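13th July

Back on the tidy-up job after two days of fighting the network. Kokar bench, both arms up by nine, coffee machine down (again!).

Where we are: 2481 demos in the Seso set now, most of them hand tools going into bins. I pulled 17 from the last batch where the gripper let go too early and the tool bounced off the rim. Could've kept them as failures, but the labels were a mess and I didn't feel like arguing with the spreadsheet.

Main thing I wanted to know today was whether the new policy cares how a tool gets held. Short version – it cares a lot. Wrenches are fine, pliers are fine if they're closed, and anything long and skinny swings around once it's lifted and then the release point is off. I slowed the last part of the move and that helped more than the retraining did, which is a little embarrassing after a whole night on the cluster. Ran 8 tries at the slow speed and 4 landed flat. The rest leaned on the side of the bin, and I'm still counting those as misses until somebody talks me out of it.

Also the Loteteck power supply is whining under load. Moved it to the lower shelf, still whines. Chauvin want a chores demo in August (dishes, laundry, the works) and I keep telling them we're a toolbox-and-bin shop for now. Wiping a table, maybe!
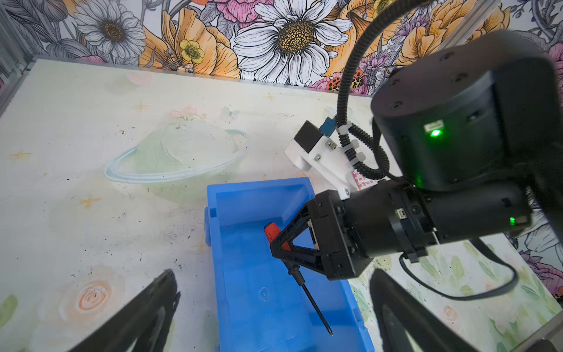

Can a robot clean up a workbench by itself yet? If you lay the tools out with space between them and give it all afternoon, mostly; a real bench at the end of a shift, with stuff piled on stuff, still needs a person.

To do: redo the wrist calibration before anything else, order spare finger pads, and try the slow release on the hex keys. Leave the gains alone, please, I finally have them where I like them.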